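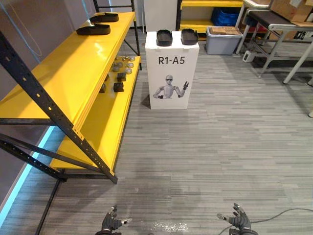 Gullstead Fixtures, Storage and Display Team

GULLSTEAD, August. The Storage and Display Team has issued the layout specification for the Casia yellow shelving unit, a two-tier design for holding black shoe-shaped forms above smaller stock. The specification covers shelf assignment, orientation of the forms and clearance along the front edge.

Forms are stored on the upper shelf only. Each is set down with its open side up 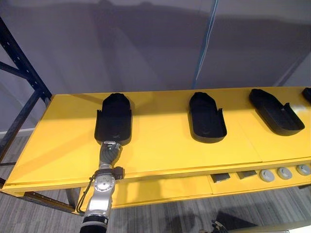

and kept clear of its neighbor, so that one form can be lifted without shifting the next. Stacking is not permitted. The rated load is 110 pounds per shelf, evenly distributed. Small parts go on the lower shelf.

The yellow surface was chosen for contrast with black stock. Seams between panels are to be wiped along their length with a dry cloth.

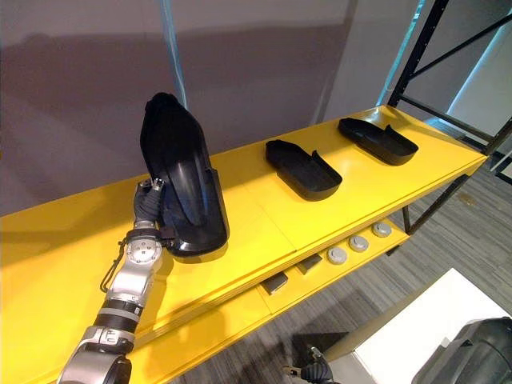

Black form held on end at the yellow shelf, with two more lying flat.

The layout was drawn up with Irkach, which supplies the Casia line. Printed copies carry part number 235. 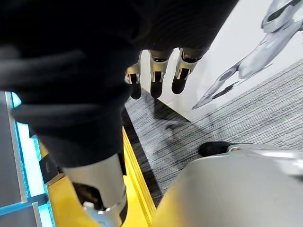 Can the two shelf assignments be swapped?
Small parts may be moved to the upper shelf, but the clearance over the lower shelf is too low for lifting forms on end.

Orders for the printed specification are taken at the Gullstead trade counter, closed Saturday.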